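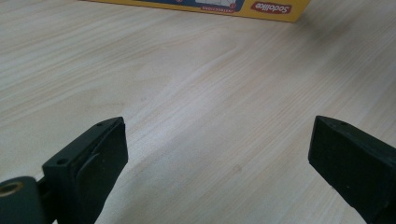

The Second Pair of Hands

At Gurneo, a packing and returns firm, the morning starts at long tables of pale wood. Boxes come back from customers, and each of them must be opened, checked, closed and sent out again. For many years this was done only by people. Now a part of it is done with grippers, and the workers are the ones who teach them.

The firm receives 4000 returned boxes in a normal month. Most are small: toys, kitchen things, kits with printed instructions. A person knows in one second if a lid was closed badly. For a machine this is a hard question, and the project to answer it, called Fedora inside the company, began in September with 13 workers from the returns floor.

The method is simple to explain. A worker takes a hand-held gripper with two black fingers and does the usual task with it, slowly, while a camera on the tool records. Later the recordings are used to train the robot arms, which were delivered by Rüegg, a machine builder. A training shift has some 90 recordings in it, with short pauses between them.

"In the first week my wrist was tired and I was angry with the tool," one packer told me. "I can close a box with my eyes shut. With two fingers of plastic I was again a beginner."

Other people on the floor speak about it more warmly. They like that the work is quiet, and that somebody asks them how a thing should be held. One woman, who has worked at the tables for seven years, said that before the project no manager had ever asked her this. 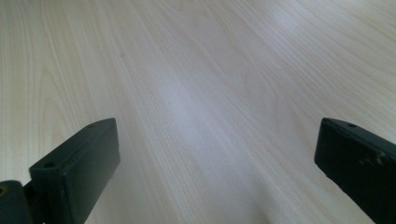 What Changes in the Pay

The difficult part came with the contracts. Recording was at first paid like packing, although it needs more attention and brings no bonus for speed. After long talks with the workers, Gurneo agreed to a fixed supplement for each training shift. The workers also received a written promise that nobody will lose a post before the trial is finished. What will happen after it, the paper does not say.

At Warnell, a smaller warehouse on the same road, the arms arrived without such talks, and several packers left during the first months. The people at Gurneo know this story well and mention it often in the break room.

For now, the arms take only the simplest boxes, and a worker stands near them to correct the mistakes. The packer with the tired wrist has asked for two training shifts a week. He still does not like the tool, he told me, but he wants the machine to learn the job from a person who can do it.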